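Joscombe Rooms: Your Questions

Updated November 24, 2020. Short answers, sorry, busy week. If it's not on here, email Ronja.

What is the room, exactly?
One big open room plus a small back room for coats and bags. You rent it by the half day or the full day. Half day is $140, full day is $273. Deposit is separate and comes back within 2 weeks if the place is left ok.

Is it furnished?
Lightly. People mostly want floor space, so we keep it that way. Folding tables and chairs are in the back room, help yourself, put them back folded. Please don't drag them.

Can I move the white console?
The tall round one by the wall? Yes but two people please. It's heavier than it looks and it tips. Take the flowers off first. Last February somebody didnt and we were picking up glass for days.

Can I plug in my own equipment?
Sure. Outlets on both long walls. Bring your own extension cords, ours keep walking off. Keep cables along the wall where you can. If one has to cross the floor, tape it down. Floor tape only, not duct tape, it pulls the finish.

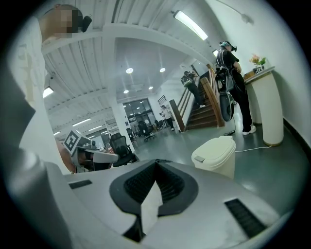 Tape comes off before you go, all of it. Check under the tables too.

Where does the trash go?
White bin with the flap lid for small stuff, paper, coffee cups. Spare bags are in the coat room, top shelf. Full bags go out to the gray dumpster behind the building. Pizza boxes straight to the dumpster, they jam the flap every time.

Are the flowers real?
Get asked this a lot! Depends on the week. Either way leave them on the console or somewhere safe. No need to water, Ronja does that.

Do I have to clean?
Sweep, wipe the tables, empty the bin. That's it. Broom and dustpan behind the coat room door. No mopping please, too much water is bad for the floor and the next group ends up sliding around. Spills, just use paper towels.

Shoes?
Sneakers or anything with a soft sole. No heels. Socks fine at your own risk.

How big a group can I bring?
Depends what you're doing. Sitting down, more. Moving around, fewer. Tell us the activity when you book and we'll tell you straight if it's too tight.

Can I get in early to set up?
Setup counts as rental time. If the slot before yours is open we usually let you in a bit early, but ask the day before, not from the parking lot.

How do I get in?
Door code is 1105 plus the last digit we text you. Doesn't work without it, so dont lose the text. Pull the door toward you while you type, the latch sticks.

I left something behind.
Lost and found is the crate in the coat room. We keep things a month. Currently one umbrella, one very nice scarf, a lot of chargers.

Who do I call if something breaks?
Hjørdis Forsberg for the building (heat, lights, locks). Ronja Midtbø for bookings and everyhting else. Numbers are on the sheet inside the front door. Text is faster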